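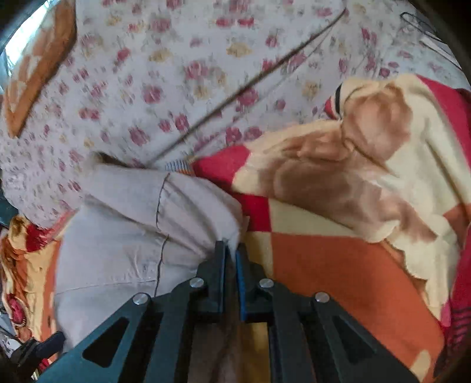
Picking up a fold of gray cloth with the hand-held gripper, Briltier bedding and clothing set.

Briltier has started recording its second set of cloth-handling examples, and the first part is being done on an ordinary bed with ordinary blankets. The project collects short recordings of people moving soft things with a hand-held gripper. The recordings are then used to train a model that has to do the same jobs with an arm.

The first set, finished last June, was recorded on a bare table at the Hofstetter workshop. It came to 2000 examples and was useful up to a point. A model trained on it could find a single shirt on a plain surface and take hold of it most of the time. Put the same shirt on a patterned blanket and it often reached for the blanket. Ferdinand Schnyder, who runs the recording side, asked for the second set to be made in bedrooms, with the bedding left on and more than one print in view.

Each example covers one action. The person holding the gripper opens it, brings it to the garment, closes on a fold, lifts, and sets the garment down again somewhere else on the bed. Nothing is smoothed out between examples. The garment is picked up next from wherever it landed, and this gives the set a good spread of shapes without anyone having to arrange them. 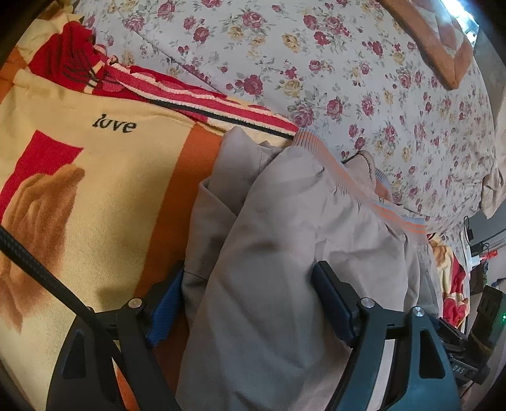

Nindau, 27/02/2021

The work in Nindau covers two jobs, picking up and folding. Picking up comes first and takes the larger share of the recordings. Waistbands, cuffs and hems are listed separately in the notes, as the cloth is thicker there and the fingers have to open wider before they close. A grip on a single layer in the middle of a garment is logged as a plain grip.

Florian Thaler checks the recordings at the end of each session. An example is kept if the fingers can be followed from start to finish and the garment ends up clear of where it began. Missed grips are kept too, under their own label, as long as the person tries again in the same recording. What gets thrown out is mostly hesitation, where the gripper hangs over the bed for a long time before anything happens. In the first session of the new set, 90 examples were recorded and 7 were thrown out.

"People are too careful at first," Thaler says. "They handle a sweater as if it would break. After a while they move at the speed they would use at home, and that is the speed we want."

Gray and beige clothes have been the hardest to label. On a busy blanket they are easy enough to pick out by eye, but a light garment next to a light part of the bedding can lose its edge, and the labeler has to step back through the recording to see which piece moved.
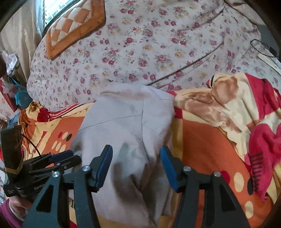
The labels are entered the same day where possible, while the person who held the gripper can still say which layer they meant to take. Schnyder has asked for one change to the form, a box for grips that caught the blanket along with the garment. Up to now those were written in as remarks and were hard to search.

Folding recordings follow once the picking up is done. They will use the same clothes and the same bedding, with 9 garments in rotation. After that the kit moves to Basavberg for a second bedroom with different blankets. Readers there who can lend plain or patterned bedding for the recordings should leave a note for Florian Thaler at the Hofstetter workshop, saying what size it is and when it is needed back.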